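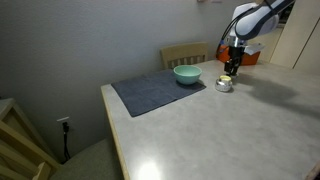 4. Setting Up Shot Tracking on Your Arko Hoop Sensor

Now for the fun part! Once the sensor is clipped to the back of the rim (see section 3), you can start logging every shot you take, and after a session or two you'll have a really clear look at where your misses go.

1. Wake the sensor by holding the side button until the light blinks green.

2. Open the Arko app and tap Add Hoop. Pick your rim height from the list. Driveway hoops that crank up and down need to be set again each time you move them.

3. Stand at the free throw line and tap Calibrate. Take 10 shots at your normal pace. Makes and misses both count, so don't worry if you're cold!

4. Wait for the double beep. If you hear one long beep, the sensor lost a shot somewhere, and you'll have to repeat step 3.

5. Tap Shooters and add a name for everyone who'll be using the hoop. You can save up to 19 players on one sensor, enough for a full roster plus a few siblings.

6. Choose a drill. Prilik is a great first one: five spots around the arc, two shots from each, then back the other way. It was put together by Ilaria Marras, who coaches the juniors in Skernthorpe, and it gets tiring faster than you'd think.

Note: The sensor holds 2,000 shots before it needs to sync. When the memory is full it keeps beeping on makes but stops saving them, so open the app near the hoop every week or so if you shoot a lot. (Our tester Soon-im Yeon put up 1,131 in August and synced twice.)

Note: Bank shots are logged as makes, but the arc reading on them may be blank. Swishes give you the best arc numbers.

Caution: Do not hang on the rim or dunk with the sensor attached. The clip can snap and fall on players below.

Caution: Take the sensor down in heavy rain or lightning. Never climb the pole or backboard to reach it; use a stepladder on level ground with a second person holding it.

If your shooting chart looks flipped left to right, go to Hoop Settings, tap Facing, and turn the arrow until it points at the free throw line. Shots you've already saved will flip over too.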